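4. Working beside the Botau cell

The cell now does the hand-to-hand passing of small parts that bench staff used to do. Staff set up, watch and sort what it rejects.

4.1 Before a run

1. Lay the mat flat between the walls.
2. Check that both cables hang clear of the shoulder joints.
3. Start the passing routine from the Protex panel.

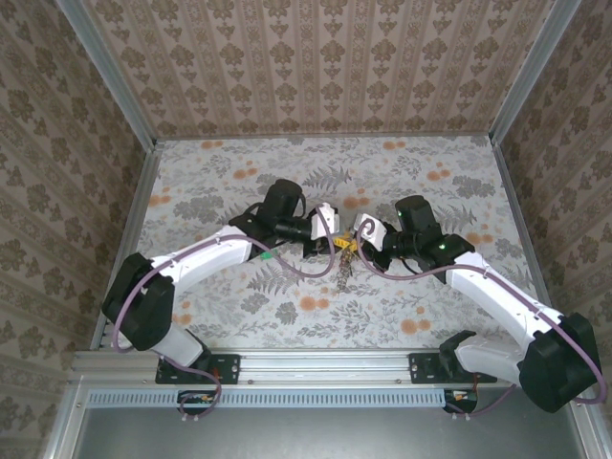

4.2 During a run

Stay at the cell for the first 20 passes. After that, one person may watch two cells.

Caution – keep hands out while either arm is powered. Look at the finger pads every 360 passes and log any wear.
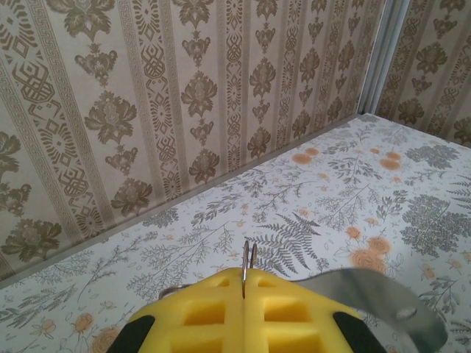 Marion Leckie, Jemetmont: We moved from passing parts all shift to checking pads and logs. Allow new staff a week to get used to it.

4.3 Key rings

Set the routine to "both grip" so that the first gripper lets go only after the second has closed.
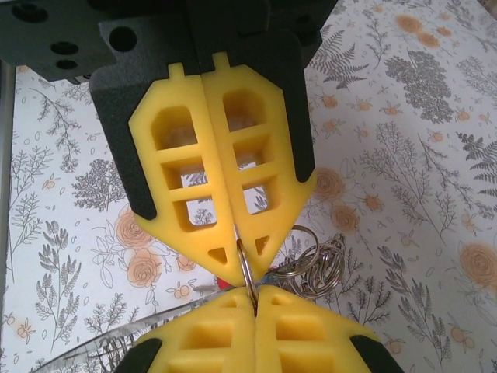
Fig. 3 – Key ring between the two grippers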